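Savmont Lectionary Texts

Search this site
Go

README

Savmont is a plain-text collection of Sunday readings, psalms and collects, keyed to the church year. It was put together from the bulletins of Rumgate Chapel and is meant for parishes that print their own service sheets.

What is in it

- 600 readings, one per file, with the book, chapter and verses on the first line
- 70 psalms and canticles, pointed for chanting
- 5 index files, one for each part of the year (Epiphany is folded into Christmas)

The files are UTF-8 text. Lines are wrapped by sense, so a reader at the lectern can see where to breathe. Please don't rewrap them.

Sundays after Pentecost are numbered from Pentecost itself, with Trinity Sunday as the first. If your church counts from Trinity, subtract one — the Moser script does this when you set count=trinity. 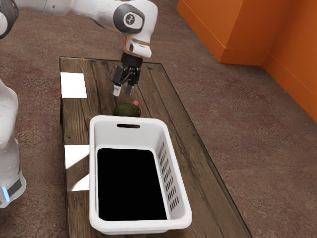 Using the files

1. Copy the folder for the season you need.
2. Open the index and find the Sunday by name.
3. Run the Moser script, or paste the readings into your own sheet by hand.

The script makes a folded sheet of 2 leaves. Long Old Testament lessons may push the psalm onto the back page.

Known problems

Some readings from Sirach still carry the older verse numbers. The August collects have not been proofread against the printed book. Alternate readings for saints' days are missing — they are kept in Sestemard, a separate collection with its own README.

Corrections

Send the file name, the line as it stands and the line as it should be. Changes of wording need a printed source.

2 comments
5 shares

Related
Sestemard: Readings for Saints' Days
Moser: Service Sheet Script
Rumgate Chapel Hymn Index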